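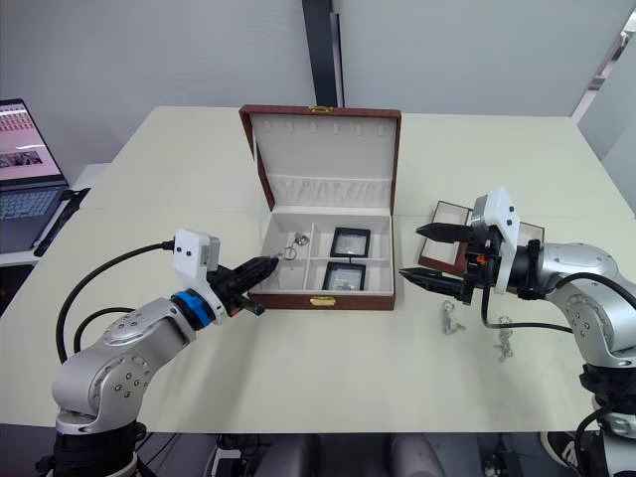

When does the new fee schedule for the Durordale community hall take effect?
The new schedule applies to bookings made after the June billing period has closed. Bookings confirmed before then are honored at the old rate.

Filed under: Meetings and Minutes > Parks and Community Facilities

DURORDALE COMMUNITY FACILITIES BOARD
Minutes of the Regular Meeting, 29th August
Baldursdóttir Room, Durordale Community Hall

1. Call to order
The Chair called the meeting to order at 7:00 p.m. A quorum was present. The Clerk read the notice of meeting into the record.

2. Approval of prior minutes
The minutes of the previous regular meeting were approved with one correction. Under Item 6, "east parking lot" is to read "west parking lot." Motion carried without dissent.

3. Public comment
A resident of Narkaler Road asked that evening events end by 10:00 p.m. on weeknights. The Chair noted that the present rule allows amplified music until 10:30 p.m. and that a change would require a public hearing. The matter was referred to staff for a written report.

A second resident asked when the drinking fountain by the north entrance would be repaired. The Facilities Manager replied that the part is on order and that a delivery date has not been given.

4. Fee schedule
The Facilities Manager reported on the first billing period under the new schedule. The full-day rate for the main hall is now $200 for residents, and the half-day rate for the Baldursdóttir Room is $60. Two groups have asked for relief from the cleaning deposit. Members discussed whether the deposit should be waived for groups that meet weekly and leave the room in good order. It was the sense of the Board that a waiver should be in writing and should lapse at the end of each calendar year. Staff will bring draft wording to the next meeting.

One member asked that the fee sheet posted in the lobby be replaced, as it still shows the former rates. The Clerk will see to this.

5. Floor of the main hall
The Board received a proposal from Gutix for sanding and refinishing the main hall floor. The work would close the hall for 11 days. Members asked whether the work could be split so that the stage end stayed open. The contractor has advised against this on account of dust and drying time.

Moved and seconded: to accept the Gutix proposal, subject to review of the contract by counsel, with the closure to be scheduled outside the school recital season. Motion carried, one member abstaining.

Groups with standing bookings will be notified by mail and offered space in the Baldursdóttir Room where the size of the group allows. The posted occupancy of the main hall, 201 persons, is not affected.

6. Storage closets
Staff reported that several closets hold items belonging to groups that no longer meet at the hall. The Board directed that a notice be posted and that unclaimed items be handled under the existing property policy. The question of charging for closet space was tabled.

7. Correspondence
A letter was received from the Narkaler Garden Society requesting use of the front lawn for its spring plant sale. Approved on the usual terms, with tables to be kept off the irrigation heads.

8. Executive session
None.

9. Adjournment
There being no further business, the meeting was adjourned at 8:25 p.m. The draft waiver wording and the report on evening hours are carried to the next agenda.

Respectfully submitted,
Clerk to the Board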